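Themen: Robotik, Greiftechnik, Zweiarmsysteme · Lesezeit: 4 Min.

1/
Offener Labortag bei Tronness, Halle 2. Angekündigt war eine Vorführung zur Handhabung verformbarer Verpackungen mit zwei Armen. Notizen in der Reihenfolge, in der ich sie gemacht habe, leicht gekürzt.

12 Antworten · 61 Mal geteilt

2/
Einlass ab 9:30 Uhr, Gruppen zu je 14 Personen. Keine Folien zum Markt, keine Imagefilme. Eine Tafel mit dem Blockschaltbild, daneben der Aufbau. Angenehm.

3/
Zur Hardware: zwei Arme gleicher Bauart, Parallelgreifer, je eine Kamera am Handgelenk. Die Regelung läuft auf einem Rechner neben der Zelle. Die Zwischenschicht heißt Kodent und verteilt Sollwerte und Bilddaten mit gemeinsamem Zeitstempel. Auf den Zeitstempel wurde mehrfach hingewiesen, zu Recht.

4/
Ältere Fassung von Kodent: jede Kamera mit eigener Uhr, Abgleich nachträglich. Versatz laut Tafel im schlechtesten Fall 57 Millisekunden. Bei einem starren Karton unkritisch. Bei Papier hat sich die Kante in dieser Zeit schon verschoben.

3 Antworten

5/
Trainingsdaten: 1253 teleoperierte Durchläufe, aufgenommen über den Sommer, ausgewertet bis November. Alle mit denselben zwei Bedienplätzen. Auf meine Frage, ob Durchläufe mit Fehlgriffen entfernt wurden: nein, nur markiert. Das Modell bekommt sie mit geringerem Gewicht.

6/
Das Modell selbst heißt intern Saludo. Eingabe sind die Handgelenkbilder und die Gelenkwinkel, Ausgabe eine kurze Folge von Gelenkpositionen für beide Arme gemeinsam. Keine Kraftmessung in den Fingern. Der Motorstrom wird mitgeschrieben, geht aber derzeit nicht in die Eingabe ein.

7/
Letzteres halte ich für die größte Schwäche. Der Motorstrom ist grob, für »Finger geschlossen, nichts dazwischen« reicht er jedoch. Antwort am Stand: ist bekannt, wird in der nächsten Fassung geprüft.

8 Antworten · 14 Mal geteilt

8/
Zum Ablauf: Tasche öffnen, Ware hinein, Rand nachfassen, Tasche versetzen. Jeder Schritt ist einzeln abrufbar. Der Gesamtablauf wurde in meiner Gruppe zweimal gezeigt, einmal davon mit Abbruch beim Versetzen. Der Abbruch kam von der Software, ohne Eingriff von außen, und der Arm fuhr sauber in die Ruhelage.

9/
Gefragt wurde nach Taktzeiten. Es gibt keine belastbaren. Das System fährt mit reduzierter Geschwindigkeit, solange Besucher in der Halle sind. Eine Hochrechnung wollte man nicht abgeben – finde ich korrekt.

10/
Interessanter Nebenpunkt: die Kabelführung. Am Arm verlegte Leitungen erzeugen bei bestimmten Stellungen des Handgelenks ein Rückstellmoment, das im Modell nicht vorkommt. Lösung derzeit: diese Stellungen meiden. Zerkalow, der Zulieferer der Halterungen, arbeitet an einer Variante mit seitlichem Abgang.

5 Antworten

11/
Die Kamerahalter sind Druckteile und werden bei jedem Umbau neu kalibriert. Dauer laut Stand eine halbe Stunde je Arm. Für ein Labor vertretbar, für eine Packstation nicht. Eine Passung mit definiertem Anschlag würde das erledigen.

12/
Was ich mir gewünscht hätte: eine Fehlerstatistik nach Schritten. Wie oft scheitert das Öffnen, wie oft das Nachfassen? Die Markierungen in den Daten geben das her. Man wolle es nachreichen, ich trage es hier ein, falls es kommt.

2 Antworten

13/
Für Mitlesende mit eigener Zelle: Kodent soll als Quelltext herausgegeben werden, Saludo vorerst nicht. Lizenz offen. Eine Liste der unterstützten Antriebe lag aus, sie ist kurz.

14/
Nachfassen am Rand ist der Schritt, bei dem die zweite Kamera ihren Zweck erfüllt. Der eine Arm greift, der andere liefert die Ansicht von oben. Die Papiertasche ist weiß, die Wand knittrig, der Kontrast zur Kante entsprechend schwach; die Fingerspitzen des schwarzen Greifers liegen zusammengedrückt am Rand an. Dazu kommt der Henkel aus gedrehtem Papier, der links in hohem Bogen über den Rand steht und als dünne Kontur leicht mit diesem verwechselt wird. Die gelbe Packung mit der Mango, laut Etikett 320 g, ist für die Bildverarbeitung dagegen ein dankbares Objekt. Meine Frage, ob Saludo den Henkel als eigenes Merkmal lernt oder nur umfährt, blieb offen.

9 Antworten · mehr als 57 Mal geteilt
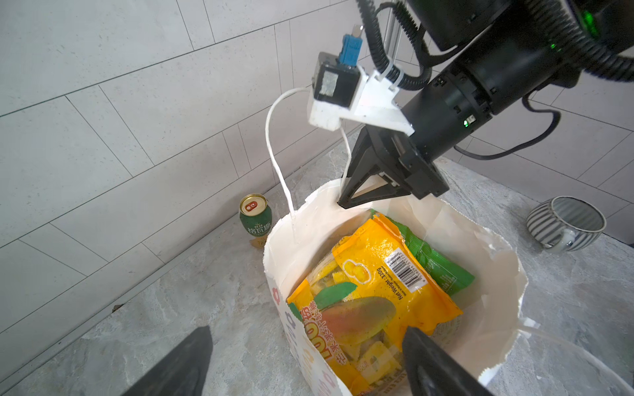
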